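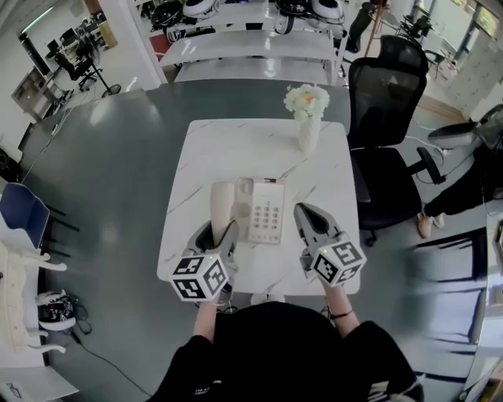 What do you get if you hire the Clollari kit for a term?

Two hand-held grippers with their marker cubes, a charging dock, the recording software for one laptop, and a phone number for Fasarach support that gets picked up from 9 am.

So, week four handout, the one where I say what I think of the thing we've been borrowing. Last week we did arms. This week is about teaching by hand, where a person holds the grippers and does the job and the software keeps the movements for later. I've put my marks out of ten at the bottom of the reading list, but please make your own mind up first (your write-up is worth more if you disagree with me and can say why).

Hire is £274 a month, or £900 for the term if you pay up front, and Mottram wanted a deposit of £200 on top of that for theirs, so Fasarach comes out cheaper for a course our size. Kylie Rakena did the sums with me and she still prefers the Mottram. We've agreed to differ!

What I like first. The grip is comfy, the fingers close smoothly, and the pads are a black mesh stuff with a bit of bite to it. I also like that the markers are plain black and white squares, because you can print spares on any old printer.

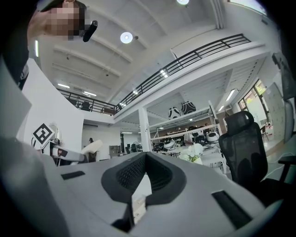
Setting up, and where people come unstuck

Charge both grippers fully. Start the software before you pick anything up. Then do the slow wave the manual asks for on page 139, left hand first, and wait for the beep. If you skip the wave your two hands end up in different places on the map, and the whole take is rubbish. Virgil Crăciun's notes from last year are good on this and they're in the shared folder.

Keep your takes short. I'd sooner have lots of little ones than a great long epic with a sneeze in the middle. 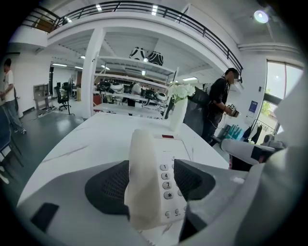

My real interest is in choosing tasks, and I think the Clollari booklet is weak there. It gives you blocks and cups and then more cups. A good task has a shape that's awkward to hold and a right place for it to go back to. A desk phone does nicely: the handset is long and has to be clamped upright between two pads, and the base has keys sitting close beside it that you don't want to knock. Write down what counts as done before you start. For next time, bring one idea of your own, with a sentence on how you'd know it had failed.

Reading: Clitingate workbook, chapter on two-handed jobs. Marks: comfort 8, software 6, booklet 4.

Comments (3)

Yi-chun Chung: Does the wave have to be redone if you swap batteries halfway? Mine seemed to drift after.

Wiremu Prendergast: Yi-chun, I redo it every time. Takes a minute. Agree on the booklet, a 4 is generous.

Rawiri Rakena: Could we have the phone price and the deposit in one table please, I keep losing track of which firm wants what.

We use cookies to remember your login and to see which handouts get read. Accept / Manage settings

Contact the course office | Copyright the course team | Back to top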